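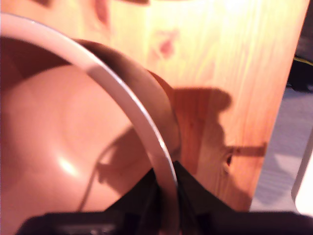
The Good Cup

Every household has one, and every household denies there's a ranking. Mine lives at the front of the second shelf, and if you reach past me for it before seven in the morning you'll learn something about my upbringing.

I grew up in Stangate, a town with one pub, two churches and a pottery. The Savolainen works opened in 1928 and made drainpipes until somebody's wife asked for a teapot. By the time my mother started there, in the glazing room, the place was turning out 3343 pieces a week and the whole district drank from the seconds. You could tell how long a family had been in town by how badly its saucers wobbled.

The works shut when I was 20. The building is now apartments called Sosmont, with a kiln door bolted to the lobby wall and a body corporate that has written to residents twice about leaning bikes on it.

What survives is the argument about tea. My mother held that a thin lip made it taste sweeter, and that anyone who drank from a thick one may as well use the dog's bowl. I put this to Kianoush Najafi, who rents the old clay store behind the apartments and throws cups there six days a week. He gave me the look of a man who gets asked this on Saturday by everybody at the market.
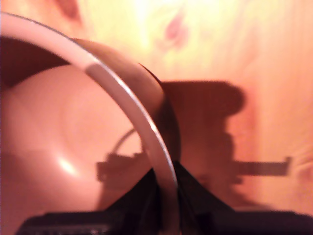

"Your mother was right, but she was probably also drinking better tea," he said, and went back to trimming a foot.

Najafi keeps a notebook of his glaze tests. He's up to number 742, a green he loathes and can't stop making. His customers love it, naturally. They also want handles big enough for four fingers, which he considers a moral failing -- two fingers and a bit of nerve ought to do -- and they want to know if it'll go in the dishwasher. It will. He tells them it won't.

I bought one of the greens anyway, and wrapped it in the Sultoment Courier for the drive home. My mother turned it over, looked for the stamp, ran her thumb along the lip and asked what I'd paid. I told her half. She's been using it for her pens.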